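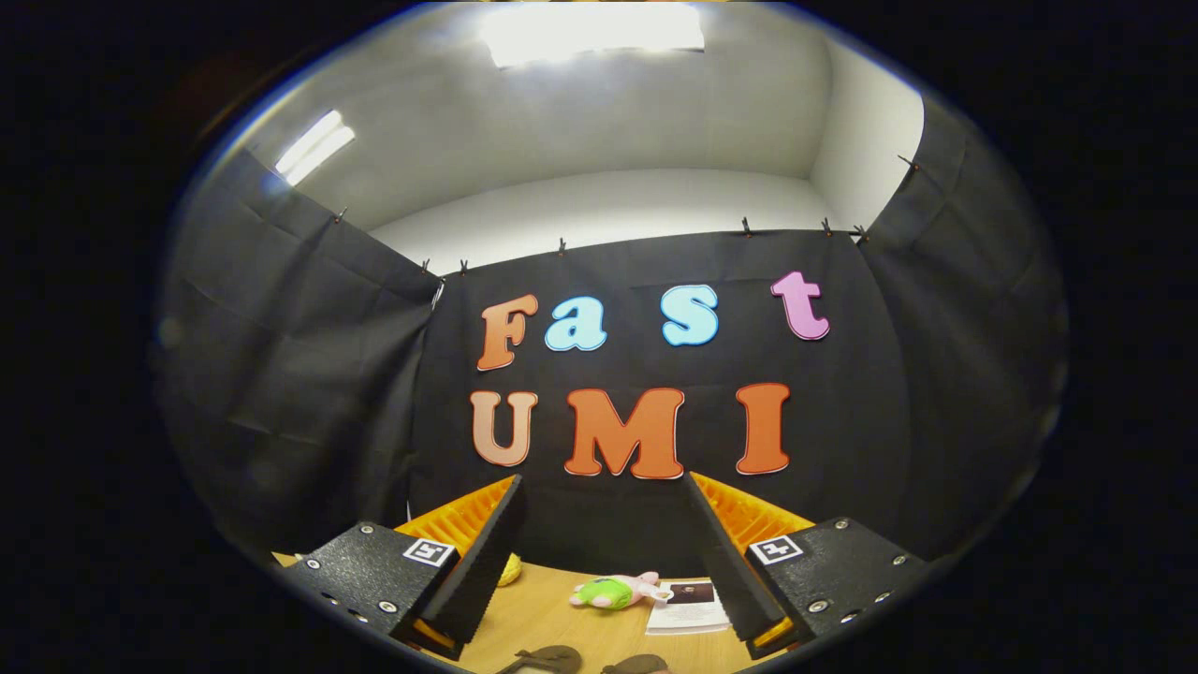 How many examples does the learning system need before a new task is attempted? For the present programme, the figure is 594 accepted examples for each task, with further examples added where the first results are weak.

## Notes for the speaker

**Opening (one minute).** Welcome the audience on behalf of Flendel. State that the talk concerns the gathering of examples and leaves training to the Rudonex session at 14:00.

**The station.** Black cloth is hung on the left, at the back and on the right of the table. The gripper is held by hand, and its camera looks out over both fingers towards the work. Mention the square markers on the finger housings -- the processing software reads finger opening from them.

**The objects.** A soft toy and a small printed card are on the table. Soft items and flat items are recorded under the same rules. Operators change the layout after every seven examples.

**Progress to date.** The Narby site has submitted 1386 examples, and the Macedo site almost 2000. Pause here for questions on the difference between the sites.

**Rejected examples.** An example is set aside if the object leaves the camera's view or if the operator restarts a movement. Rejected material is kept in a separate folder and is not deleted before the January review.

**If time allows.** Explain the naming of files. Otherwise refer the audience to the handout -- section 7 covers it in full.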